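## 4. Setting the gripper opening and the pose offset

This section is for the operator who records with two hand-held units and for the person who later checks the files in Trendine. Please finish section 3 (pairing and clock) before you start. If the two units do not share one clock, all numbers you get here will be wrong, and the software will not warn you.

You need:

- both hand-held units, charged
- a laptop with Trendine open and the Virkitz plug-in loaded
- a table with a patterned cloth or another surface with many corners
- one tray and several small items

### 4.1 Opening range

The software does not read the distance between the fingertips directly. It reads a raw value from the linkage and changes it to an opening between 0 and 1. For this it must know the two ends.

1. Open **Device > Left unit > Range**.
2. Press **Reset**. The old range is deleted at once, there is no question before.
3. Open the fingers fully and hold them for two seconds. Press **Save open**.
4. Close the fingers until the pads touch. Do not squeeze. Press **Save closed**.
5. Open and close the fingers slowly, 15 times. The curve in the lower window should reach 0 and 1 each time and stay flat there.
6. Repeat steps 1 to 5 for the right unit.

**Note:** If the curve goes below 0, you squeezed too hard in step 4. The pads are soft and they give a little. Repeat from step 2.

**Caution:** Keep the free hand away from the linkage while you do step 5. The arms can pinch the skin.

### 4.2 Camera view and tracking

Tracking uses points on the table and on the objects behind it. Points on the gripper itself move together with the camera, so they must be masked. The default mask is made for the standard fingertips. If you have changed the fingertips, draw a new mask.

1. Put the cloth on the table. Small folds do no harm, but a cloth that slides does. Fix the corners if needed.
2. Put the tray at one side and the small items next to it. Taller things go at the far end of the table and stay there for the whole session.
3. Hold one unit over the near edge of the table with the fingers wide open. Bring the second unit in from the side until its tip is above the end of the tray.
4. In **View > Mask**, check that the own gripper is fully covered with the gray layer, with the fingers open and also closed.
5. Check that the second gripper is *not* in the static mask. It comes and goes, and it is removed by the moving-object filter (see 4.4).

In the starting pose the view should be close to this one. The fingers are open over empty checkered cloth, the packets lie to the left of the tray, and the row at the back gives the tracker something far away to hold. 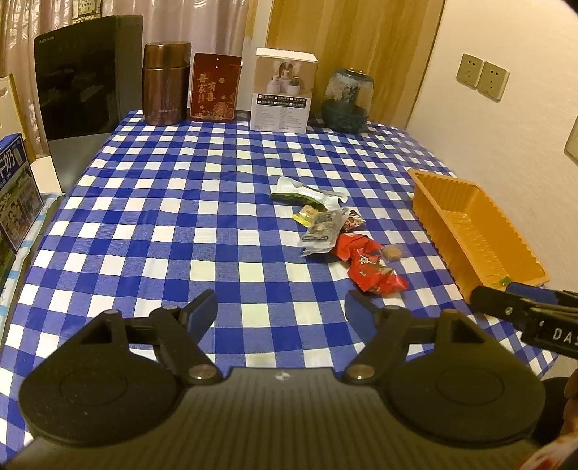
### 4.3 Pose offset between camera and fingertips

The tracker gives the pose of the camera. The policy needs the pose of the point between the fingertips. The difference is the offset, and it is saved in the file `tool_offset.yaml`, one entry for each unit.

1. Choose one corner of a square on the cloth. Close the fingers and touch this corner with the tips.
2. Press **Start touch**. Keep the tips on the corner and tilt the unit slowly forward, back, left and right.
3. Press **Stop touch** when the counter shows 152 samples or more. Fewer samples are accepted by the software, but the result is not good enough for packets of this size.
4. Read the value **Residual**. If it is under 1.0 mm, press **Write**.
5. If it is higher, the tips have moved on the cloth. Choose another corner and repeat.

**Note:** Hongmei Gu suggests to put a thin book under the cloth at the place of touching. It helps when the table is soft or the cloth is thick.

**Caution:** The offset is valid only for the fingertips that are mounted now. After any change of the tips, do 4.1 and 4.3 again – in this order.

### 4.4 Moving-object filter

When both units work over the same tray, each one sees the other, and often also the hand that holds it. The filter finds areas that move against the table and takes their points out of tracking.

| Setting | Default | When to change |
|---|---|---|
| `min_points` | 1,000 | Lower it for a plain table, never for a checkered one |
| `hold_frames` | 7 | Raise it if the other gripper enters fast |
| `shiny_reject` | on | Leave it on with foil, clear wrappers or glossy panels |

A regular pattern has one weak side. All squares look alike, and after a fast movement the tracker can lock one square too far. In the log you see this as a jump with the same length every time. To avoid it, keep at least part of the back row in view, and set `use_far_points` to `true`.

### 4.5 Short test

1. Start a recording from the pose in 4.2.
2. With the left unit, pick one packet and put it in the tray. Go back to the starting pose.
3. Do the same with the right unit.
4. Stop, and open the file in **Replay**.
5. Compare the first and the last pose of each unit. Compare also the opening curve with the video – the curve must stop falling at the moment when the fingers meet the packet.

If the poses drift but the curve is good, repeat 4.3. If the curve is late, go back to the clock settings in section 3. For other faults send the log, together with `tool_offset.yaml`, to Wichai Srithong.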